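From: Gwilym Morris
To: Ifans furnished-lets list
Date: Monday, December 21, 2020
Subject: Re: Sundo rooms - lamp and nightstand layout

> Can someone confirm the layout for the small Sundo rooms before I
> order the January parts? The Oritz sheet has the lamp on the floor
> behind the couch, and the old Lurance sheet has it on the nightstand.
> Also, where does the trash can go? Two tenants have asked.

Use the Lurance layout. The Oritz sheet was drawn for the larger rooms, where the couch has 30 inches clear behind it. The small rooms have no such gap, so the lamp goes on the nightstand, toward the bed side, and the pull chain is the working switch.

The trash can goes on the carpet in front of the nightstand. It does block the lower part of the cabinet, but the drawer is up top and the can sits below it.
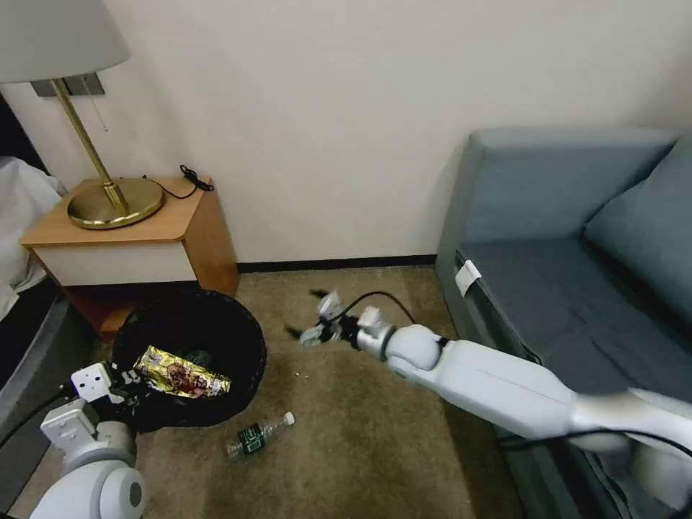
Small room, corner between bed and couch. Lamp, coiled cable on the nightstand top, trash can in front.

On cable: leave the spare length coiled on the nightstand, to the right of the lamp base. Do not run it under the carpet. If you want it shorter, order the 6 foot version and skip the coil.

Bulbs are LED, 700 lumens maximum. The 1,000 lumen type we bought for the hallway is too bright at bed height - please keep those out of the room kits.

Trash cans should be emptied at each linen change, wrappers included. The Oritz sheet leaves that line out. I will correct it when I redo the parts list and send both files to the list.

Gwilym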